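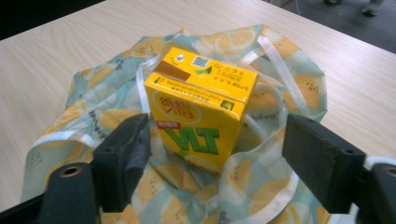

Let Student Teams Keep Their Bad Runs

Print this page | E-mail this article

By Anwara Karunaratne

The Lernar student challenge asks each team for 1000 recorded grasps by the end of April. A person holds the gripper, picks up a household object, sets it down and logs the result. Under the current rules, a run marked as a failure does not count toward the total. I have coached a team for two seasons and I think this rule should go.

Consider what it does to a club that meets for a few hours after school. My team has 8 members and two working grippers. A drink carton on a flat table is a quick pick. The same carton set in a folded cloth is slower, and the cloth is the reason to record it. Fabric can bunch up between the finger and the carton wall. A ribbon can get caught and come along with the load. Close too far and the carton bends. Students who know that only clean runs count will stop using cloth by the second week. Mine did, and I can't fault their arithmetic.

The result is a set of recordings in which almost everything works. Last year we trained our model, Stivum, on exactly that kind of set. It did well on bare tables. On a test of 40 picks from soft surfaces it finished 8. The log told us very little about the other 32, as we had thrown out every run that looked like them.

The usual objection is that teams will submit careless work. Some will. The Ondrejka league handles this with a short written note for each failed run: what slipped, which finger touched first, whether the object turned. A student who drops things on purpose gets tired of writing those notes quickly. Judges can also cap failures at a fixed share of the total. I would start at a quarter and adjust after one season.

Scoring would need a small change too. The Imance form we use has one box for success. Add a second box for the type of surface and a third for the fault. Existing entries can stay as they are.

Print this page | E-mail this article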